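Journal > Issue 12 > Household Studies > Section 3

Contents Abstract Methods Results References

3. Countertop Storage in Shared Kitchens

The Zarholm survey asked tenants which items they kept on the counter and which they put away after use. Replies came from two housing blocks, Vadach and Rarkley, and were coded by Görtz and Kramer using the same list of 13 item types. Cups and soap dispensers were the items most often left out in both blocks. Bowls were put away more often at Vadach, where cabinets hang above the sink.

Tenants at Rarkley gave a different account. Many said that open shelves collected dust, and that a clean counter mattered less to them than short reach. Older tenants in particular kept daily items within arm's length — a habit noted in the earlier Haberkorn interviews. The survey did not ask about cleaning products other than soap, and the results should not be read as covering them. 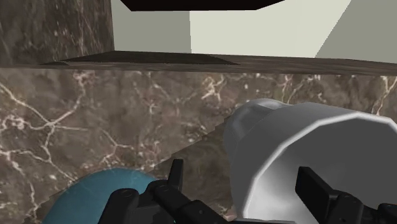
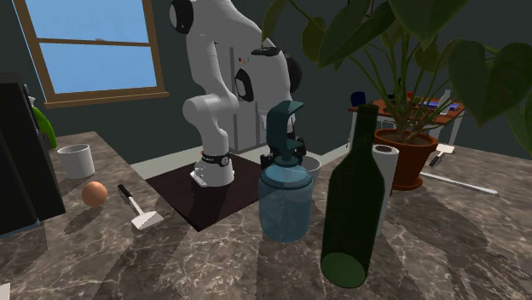 Source: computer renderings.

Figure 2. Countertop items: a pale gray cup (first panel); a pale blue dispenser with a teal pump top and a white bowl (second panel).

Differences between the blocks remained after household size was taken into account. Section 4 reports the results by age group.

Contact the editors | Back to top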